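Reading Court and Ceremonial Dress in the Press
Week 6 handout

Scope
Last week dealt with the written record of court dress: warrants, household accounts, tailors' bills. This session covers newspaper reports of what was worn at funerals, weddings and state visits, and how far they can be used as evidence.

1. Terms
Full mourning: dull black cloth, no shine, jet or no jewellery.
Half mourning: grey, mauve or white permitted; pearls and diamonds return.
Court mourning: ordered for a set period and binding on those attending court. General mourning is asked of the wider public.

2. The agency report
Most society columns before the war were built from a list supplied by the household or by the dressmaker. Semaan's reader prints the Arnley wedding reports of 1909 side by side. Of the 10 papers, six give the bride's lace in identical words. Treat these as a single source.

3. Attribution of jewels
A report that a brooch was "a gift of the late Duchess" needs one of the following:
(a) an inventory entry;
(b) a dated portrait;
(c) a letter or will.
Csizmadia accepts (b) alone. Hirvonen does not, on the ground that sitters borrowed. The Falliscombe earrings are the standard case; see Laizer, chapter 2.

4. Colour
Press descriptions of colour before colour printing rest on the reporter's eye, often under gaslight. "Violet" and "purple" are used for the same gown in the Verhoeven cuttings. Do not correct one against the other.

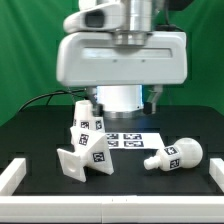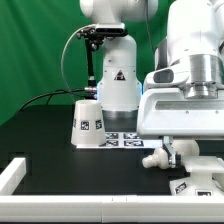
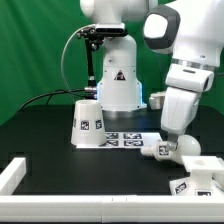

Green backdrop, black tabletop.

5. Preparation for Wednesday
Read Urio on veils and the Diltus scrapbook, first half only. Choose one report of up to 300 words. Mark each statement as seen, supplied or inferred, and bring a clean copy for exchange. Late copies go in the tray outside the seminar room.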